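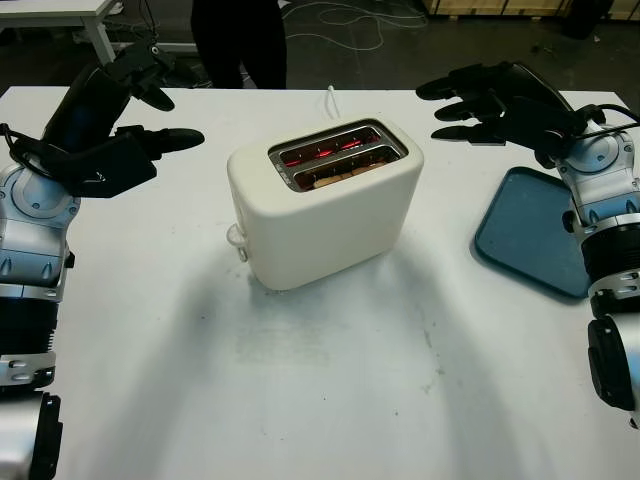
## 4. Running the toast task

The Kotbridge club handout says this routine "works out of the box." It didn't for us, so go through every step.

1. Set the tray flat on the table, to the right of the toaster.
2. Route the power cord toward the far edge, away from both arms.
3. Load the bread by hand and press the lever yourself. The Hetham script claims it can do this - we have yet to see it.
4. Open both hands and hold them clear of the slots.
5. Start the pickup script at 30 percent speed. Ignore the 100 in the sample file.

**Caution:** Never send a hand toward the slots while the elements glow. The script has no idea whether they're on.

**Note:** One clean run proves very little. Log 32 before you tell Anwara Patwary it's ready for Penasstead, and write down the failures too.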